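Notes on the Regional Badminton Season

The regional badminton season has now reached its midpoint, and it seems appropriate to record the position of the league before the June finals. I have kept the match records of the Caldeira Badminton League for six seasons, and these notes are offered in that capacity, although the opinions expressed are my own and do not bind the league.

A total of 564 players registered for the current season across all grades. The increase is concentrated in the junior and mixed doubles sections. The men's singles section has declined slightly, and the league should consider whether two separate lower grades can still be justified. In the last round, 3 first-round ties in the lower grade were decided by walkover. Players who travel from Zavar for an evening session and find that they have no opponent are unlikely to enter again.

Play in the upper grade has been of a good standard. Gomus Club leads the table on match points and has lost only one tie, away to Ollo, in a contest that went to the final game of the final mixed doubles. The Ollo pair recovered from 14-19 and won 22-20. The result was confirmed by the referee on the same evening, and the query concerning a service fault at 20-all has been closed. The scoresheet was correctly completed and signed by both captains.

Clubs are reminded that the home side must provide first aid supplies within reach of the courts for the full duration of play. The relevant section of the league handbook was revised before the season and should be read by all match secretaries.

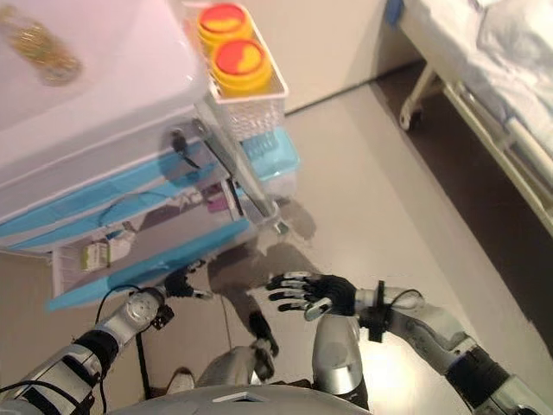

Cart with side basket and yellow containers.

The matter of shuttlecocks requires further attention. League rules state that feather shuttlecocks are to be used in the upper two grades and that the home club supplies them. The speed must be tested before the first match, with one player from each side striking from the back boundary line. Several clubs have omitted this test. In cooler halls the difference is considerable, and visiting players are entitled to request a change of speed before play begins. A request made after the first game has started will be considered only if both captains agree.

The junior program continues to develop. Sessions at Zavar now begin at 5 p.m. so that the hall can be released for senior practice at 7 p.m. Coaches have asked for the junior ranking to be published monthly, and I support that request. The present arrangement, under which rankings appear only after each tournament, leaves families uncertain about seeding and has led to a number of late entries.

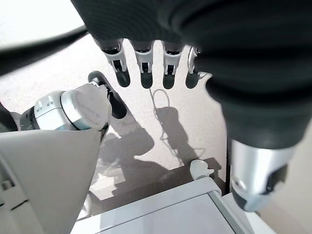
Grip remains the weakest element in the play of many of our junior entrants. The usual error is to hold the racket as one would hold a frying pan, with the face square to the net and the wrist fixed. Coaches should ask the player to let the hand hang first, with four fingers in a row pointing to the floor and the thumb to the side, as on the black hand shown here, and then to close it lightly on the handle. The fingers should tighten only at the moment of contact. Players who learn this early have far less difficulty with the backhand clear, and it was evident in the under-13 matches at Gomus which of them had been taught it.

With regard to finance, the spring tournament produced a surplus of 848 after hall hire and shuttlecocks. It has been proposed that the sum be applied to replacement nets at Ollo, where the center tape on court two is badly worn. I would prefer that part of it be kept for umpire training. The league had to borrow line judges for its last finals, and the same difficulty may be expected in June.

Team sheets for the finals must be received before noon on the day preceding play. Substitutions after that time require the consent of the referee.

Comments

backcourt_left: Thank you for raising the walkovers. I drove over an hour for one of those. Please merge the two lower grades.

Ollo parent: Will the monthly junior ranking include the mixed doubles results, or singles only?

netcord: The tape on court two has been like that for three seasons. Nets first, umpires second.

Contact | Copyright Caldeira League Notes. All rights reserved. | Back to top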